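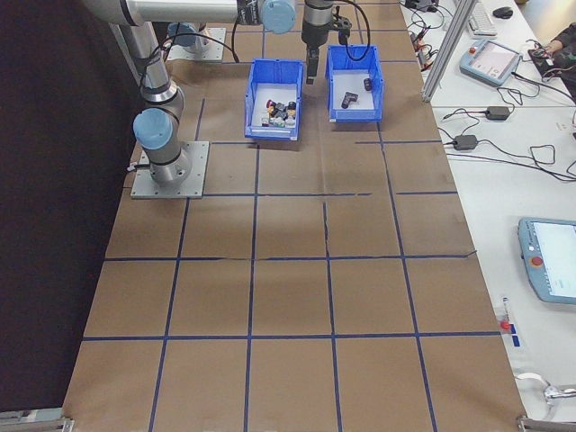

Page last changed: November 2, 2018

Sports Club Management, handout 4: when a coach leaves

Please read this before the seminar of Levente Vass. We speak about the contract of an assistant coach in a lower league club.

A fixed-term contract can end in two usual ways: the term runs out, or both sides sign a termination paper. Dismissal is a separate matter and comes in handout 5.

Case: FC Kelemen pays its assistant 500 a month until July. In winter Aradden SE offers him 300 more. Kelemen agrees to let him go, but asks for one month of salary back. Who must sign, and in which order?

Write your answer in 20 lines at most. Mention the notice period and the unpaid match bonuses. Bring it on paper to room 411.

Reading: Kálmán Vörös, course reader, the chapter on staff contracts.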